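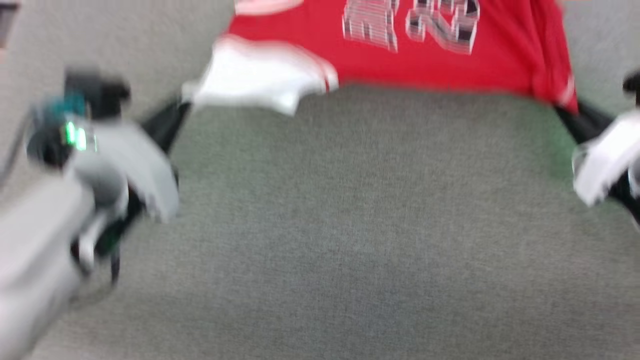
Basketballtrikot Hindero, rot mit weißem Besatz

Artikelgruppe: Mannschaftsbekleidung, Basketball
Lieferbar ab Lager Harovholm

Es gibt Trikots, die aussehen, als hätte ein Windkanal sie entworfen. Das Hindero ist ein rotes Basketballtrikot mit weißem Besatz und großen weißen Ziffern mit schwarzer Kontur. Wer in der letzten Reihe sitzt, kann die Nummer lesen, und der Schiedsrichter leider auch.

Der Saum ist gerade geschnitten. Das Trikot gehört laut Regel in die Hose und hängt laut Erfahrung ab dem zweiten Viertel darüber. Wir haben es deshalb etwas länger gemacht als das Vorgängermodell, das bei Spielern über 1,90 m eher als Weste durchging.

Material und Schnitt
Polyester, innen glatt, außen matt. Ärmellos, weite Armausschnitte. Fällt normal aus. Wer zwischen zwei Größen schwankt, nimmt die größere, vor allem wenn ein T-Shirt darunter soll (wir urteilen nicht).
Größen: 128 bis 164 für die Jugend, S bis 4XL für Erwachsene
Damenschnitt: ab Mai

Beflockung
Nummern vorn und hinten sind im Preis enthalten. Namen kosten extra und werden so gedruckt, wie sie auf dem Bestellbogen stehen. Lutz Teuber aus unserer Druckerei bittet um Druckbuchstaben. Ein Verein im Nachbarort spielt seit letzter Saison mit einem Flügelspieler namens »siehe oben«.
Beliebt und in fast jedem Satz vorhanden: die 20. Selten bestellt: die 73. Lieferbar ist beides, doppelte Vergabe innerhalb einer Mannschaft fragen wir vor dem Druck nach.

Pflege
Auf links drehen, 30 Grad, kein Weichspüler. Nicht bügeln, jedenfalls nicht über die Ziffern. Leichte Falten hängen sich über Nacht aus. Trocknergeeignet ist das Trikot nicht, auch nicht kurz, auch nicht auf der kleinen Stufe. Vor dem Zusammenlegen mit der Vorderseite nach unten ausbreiten, die Seiten einschlagen, einmal quer falten. So liegt die Rückennummer oben und der Zeugwart muss beim Verteilen nicht jedes Teil wieder aufmachen. Trikots, die zusammengeknüllt in der Sporttasche überwintert haben, nehmen wir nicht als Reklamation an.

Passend dazu
Hose Hindero, rot, mit Kordelzug
Aufwärmshirt Stindside, langarm, weiß
Trikottasche Verschueren, fasst einen kompletten Satz und eine vergessene Bananenschale

Lieferzeit
Unbedruckt 2 Werktage. Mit Nummern etwas länger, zum Saisonstart deutlich länger. Bestellungen bis 14 Uhr gehen noch am selben Tag in die Bearbeitung.
Fragen zu Vereinssätzen und Nachbestellungen beantwortet Fikri Ong im Innendienst.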